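Utgate Community Help > Home and Workplace > Gadgets and Appliances

Can a robot clear a table and put the dishes away yet?

Asked by brornness_kitchen
October 6, 2018

I help run the lunch club at the hall in Brornness. We serve up to 90 people on a full day, and everything goes out in white bowls and comes back dirty. The cooking is fine. It is the clearing and stacking afterwards that wears people out, and we are short of hands for it.

One of our members has seen robot arms on television and wants us to look into buying one. I said I would ask before anyone spends any money. What I would like to know is whether there is a machine on sale now that can pick a bowl up off a table, put it in a dishwasher rack and later take it out and stack it. It doesn't have to be fast. We have a dishwasher already. The tables are ordinary wooden ones and I can move them if that helps.

I have no technical background so please keep it simple.

3 replies

Charmaine Coetzee

Short reply: you can buy an arm, but you can't buy one that will do that job in your hall without an engineer standing next to it.

I worked for 4 years at Petrenko, where we used arms to load trays on a packing line. They were very good at it. Every tray came down the same belt, the same way round, and stopped at the same place. If a tray was turned a little, the arm went to where the tray should have been and closed on nothing. Somebody then had to clear the fault and start it again. Your tables after lunch are the opposite of that belt.

A bowl is also harder than it looks. Most grippers have two fingers and can't get round the outside of something that wide. So the usual way is to put one finger inside and one outside and pinch the rim. The fingers have to come in at the right angle and the right height. Too low on the outside and they push the bowl along the table. Once it is up, the bowl hangs from one side, so it can tilt, and if there is soup left in it you can guess the rest.

Most people working on this try it in simulation first, on a computer, with one bowl and a bare table:

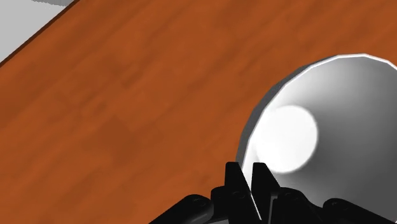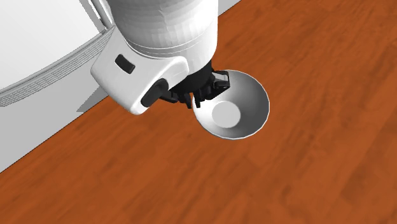 After that comes a real bowl, then a bowl with a spoon in it, then a stack of bowls that have stuck together. Each step is a lot of work. At Petrenko we changed to a tray with a slightly thicker lip and it took us 51 days to get the line back to where it had been. The lip was the only thing that had changed.

Putting things into a dishwasher rack is harder again, as the gaps are narrow and the arm has to get in among the prongs without knocking what is already there. Unloading is a bit easier because everything is clean and roughly where you left it.

There is the safety side too. An arm strong enough to be useful often has to be fenced off or slowed right down when people are near. In a hall with members walking about with sticks and trolleys I would not want to do the paperwork.

If I had your money I would spend it on these:
A second trolley with a flat top, so bowls are scraped and stacked at the table
Extra dishwasher racks, so one is being filled while another is in the machine
A shelf at waist height next to the dishwasher, to save the bending

tapwasher112

just get paper bowls

Mutosora_Dave

I agree with most of what Charmaine says but I think she is a bit hard on it. There are machines that do part of the job now. Big canteens have had conveyor dishwashers for years. You put the dirty things on at one end and they come out clean at the other, and that is automation even if it hasn't got an arm. Far too big for a village hall, though you may find a small pass-through model second-hand. The hood lifts, the rack slides in from one side and out of the other. It does a rack in a couple of minutes and there is very little bending. Measure the doorway before you buy. We had to take a frame out to get ours in.

On arms, I would look again in a few years. Picking up one known bowl from a clear table is something they can be set up to do. The mixed mess at the end of a lunch is what they can't manage, and I have not seen one do it outside a demonstration.

Comment from brornness_kitchen

Thank you both. I will take the trolley and the racks to the next meeting and ask about a pass-through machine. The doorway is narrow so that may settle it. We did try paper bowls once, and the stew went through them.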